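Table-Setting Corner Opens at Brister Lane Community Kitchen

10/8/26

The Brister Lane Community Kitchen has a new favorite spot, and it's a long brown-topped table against a white wall. The tabletop corner opened to members this week after a summer of collecting dishes, trays and all the small things that make a table feel like somebody's home. If you've been by the kitchen lately and wondered what all the clinking was, now you know!

The idea goes back to July, when the Amport Street swap shelf closed and its dishes needed a new place to live. Boxes and boxes of them came over to Brister Lane – plates, mugs, racks, bowls, a truly impressive number of gravy boats – and for a few weeks they sat under the coat hooks in the hallway. Instead of sending everything straight back out the door, the kitchen decided to keep the nicest pieces and turn them into a lending collection for birthday suppers, school lunches, showers and anything else that calls for more plates than one cupboard can hold.

There are 1,435 pieces on the list as of this week. That includes flatware, which takes up more lines than you'd think. Most of it lives in the tall cabinets by the pantry, sorted by color, and a small selection is out on the long table for people to handle and try together before they borrow.

And the colors are so good. There's a yellow plate and a light blue one standing up in a light wooden dish rack, and a round pale gray-blue plate laid flat in the middle of the table. Yellow and light blue were the first two colors to be borrowed as a full set, for a supper of 16, and the group that took them has already asked for the same plates again in the spring. The softer gray-blue is a bit of a sleeper hit. It goes with everything, and it makes a plain piece of toast look like it came from a café.

Mug people will want to head for the wooden mug tree. It's a simple thing, light wood with an upright post and short pegs, and it has a pale pink mug and a dark teal-blue one hanging on it. The pink one says "ME" on the side, and it has already been requested by name more often than any other mug in the building. (No, it can't be reserved. Yes, people have tried.) More mugs are in the cabinets, including a run of plain cream ones that stack well and travel without fuss.

A mug tree is also a wonderful answer to a crowded shelf, and visitors have been asking where to get one. The kitchen has 4 to lend, and there's a sign-up sheet by the sink for anyone who would like to build one at the woodworking bench over at the Visser Workshop. The bench has scrap hardwood and a drill press, and beginners are very welcome. Plan on one long afternoon, or two short ones if you like to sand things properly.

The dark brown wicker tray is another early winner. It's oval and woven, a good size for carrying food to the table or for sitting in the middle of it, and it's being shown with two yellow ears of corn lying side by side. The yellow looks fantastic against that dark weave! Anybody who has been stuck for a fall centerpiece should come and take a look, then go home and try it with squash, pears or a heap of walnuts.

There's a little service bell on the table too, with a blue dome on a tan base, and it has become the kitchen's unofficial dinner call. Children's lunch groups get one ring when the food is up. One ring, please. The bell is staying put and isn't part of the lending list, though a few grandparents have made a strong case.

Borrowing is easy. Members fill out a card at the front desk, choose their pieces and take them home for up to a week. Everything goes out in padded crates, and everything comes back washed and dried. The crates hold 40 dinner plates each when they're packed with the felt rounds, so a big family meal can go out in a single trip. If something chips or breaks, write it on the card and bring the pieces back in a paper bag. There's no charge for ordinary accidents, and chipped plates go to the mosaic class, which is always short of blue.

Anyone who isn't sure how many plates to take should borrow a few extra. Pie has a way of calling for a second plate, and so do late guests. The front desk also keeps a folder of table layouts that members have drawn up and liked, with notes on which colors they used. Some of them are lovely, and one has gravy stains on it, which seems like a good recommendation.

The Namik Room next door, where the kitchen holds its monthly suppers, is getting in on the fun as well. Its next three suppers will be set entirely from the collection, with a different color for each one. Yellow comes first, then blue, then a mixed table where guests pick their own plate on the way in. Supper tickets go fast, so put your name down early and say if you'd like to help set up. Setting up is half the pleasure, and it comes with soup.

The kitchen is still looking for a few things to round out the list. Serving spoons are at the top, long ones especially, along with cake stands, cloth napkins in any solid color and sturdy trays with handles. Small dish racks are useful too, as they keep plates upright and easy to browse. Please hold off on gravy boats for now. Clean items in good shape can be left at the front desk any time the kitchen is open, with a note saying what's in the bag.

The long table can be visited during regular kitchen hours, and the selection on it will change every couple of weeks. Pieces may be picked up, stacked, swapped around and matched with whatever you've brought from home – a napkin, a tablecloth, a favorite jar. Lending cards are on the counter just inside the door.

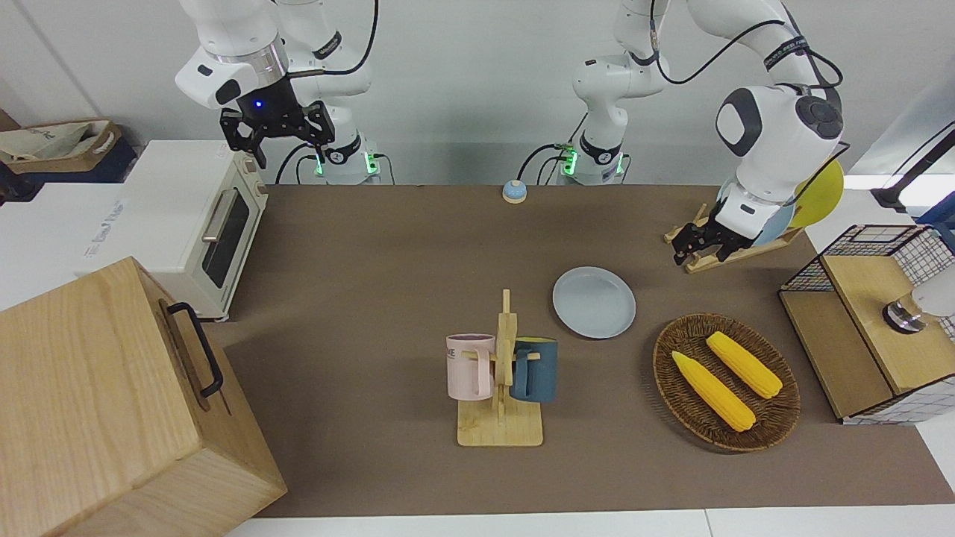

Plates, mugs and a tray of corn on the long table at Brister Lane.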